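Speaker notes: Writing the Family Cookbook You Keep Talking About
Library evening series, 25 January 2023

Opening (don't rush, let people find seats)
Hi everybody, thanks for coming out! Ask for hands: who has a box, a tin or a drawer full of recipe cards at home? Then: who has typed up even one of them? (Wait for the laugh.)
Tell the Pallovel story. Pallovel was my grandmother's bakery, and when it closed I got the recipes in a paper grocery bag. Half of them said things like "flour until it looks right." I put that bag on the floor of my office and walked around it for nearly 6 years. 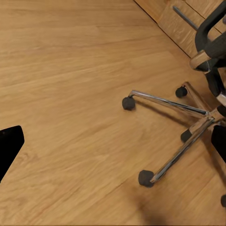
So when I say I understand putting this off, I really do. What got me going was a phone call from my aunt in November, asking how much lard goes in the Tolentino rolls. I couldn't tell her, and neither could anyone else.

Part one: collecting
Ask for recipes one at a time. If you email the whole family saying "send me everything," you'll get two casseroles and a link. Call people instead, preferably while they're cooking, and let them ramble. The good stuff is in the rambling (my uncle's bit about the burnt custard, tell it if there's time).
Take the cards out of wherever they've been living and scan both sides. I missed 9 backs the first time through and had to redo them all.
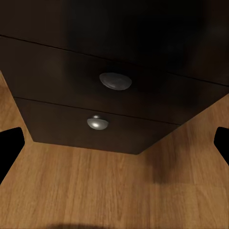
Dark wood, dark finish.

Part two: testing
Cook every recipe once exactly as written, even the ones you know by heart. Weigh the flour. My grandmother's "cup" was a coffee mug with no handle, and I still have it (hold up the mug!). The Goltarano cake took me 19 tries and I'm still a little mad about it.
Pause for questions here, people always want to talk about cup sizes.

Part three: writing it down
Set yourself a place and a time. Mine was before breakfast, with the cards propped up where I could see them.

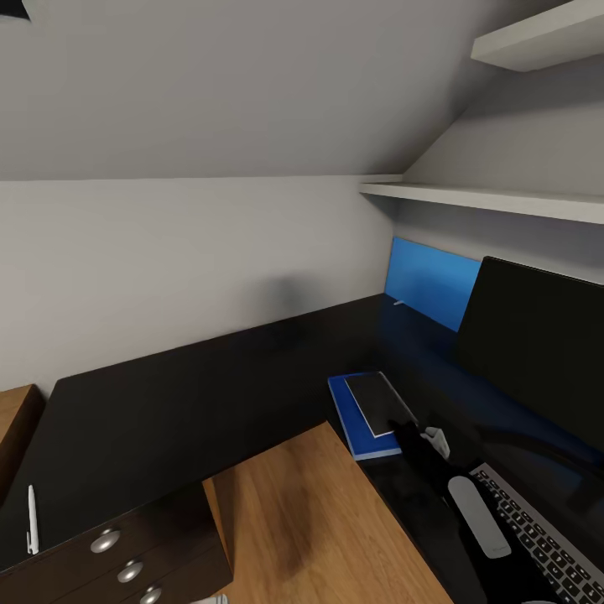 Desk and shelves under the slope.

Keep the odd wording if you can. "Bake it till your neighbor calls" stays in, and you put the oven temperature underneath. Add a line about who made it and when they served it. I wrote way too much for the soups, so read the short version out loud and skip the long one.

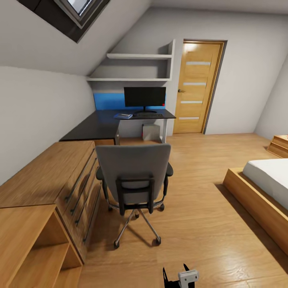
Part four: getting it printed
I used Groketti, a small print shop, and ordered spiral binding so the book lies flat on the counter. Get one proof copy first and cook from it. Mine had the pickles in with the desserts.
Pass the proof around, then questions. Remember to get the mug back.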